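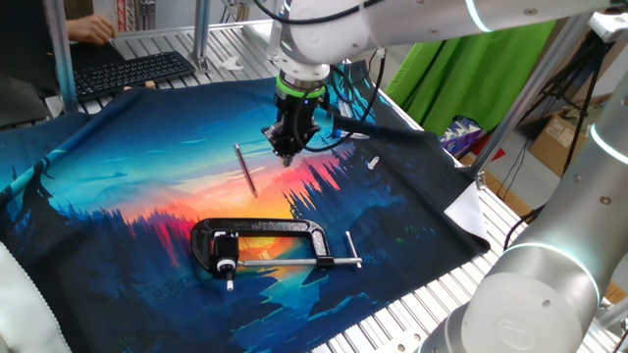
Sunset, pines and river on the printed mat, clamp lying on top.

Verkard Netball Club - seconds through to the semi

Last updated 3/21/22

Print this page | E-mail this to a friend

Quick one as the draw only came through last night. Seconds beat Shakya by five in the end, closer than it should of been. Led all day, then a very scrappy last quarter. Mitiku Gebremichael's side now play Stusa away in the semi. Same lot who put us out in January's cup, so no excuses for not being up for it.

Firsts lost at home to Flornotis. Two centre court players missing, passing poor, enough said.

Juniors - no match, training as normal. Bibs back in the bag please!! Three still out.

Raffle made 698, thank you to everyone who bought or sold. Court resurfacing fund is now just over 4,000 and the next lot of quotes are due before Easter.

Bus for the semi leaves from the club car park, names to Mitiku. Under-16s travel free if with an adult. Subs for the spring half are 108, same as last year, cash or transfer. If you've paid allready ignore the reminder that went out, wrong list.

Print this page | E-mail this to a friend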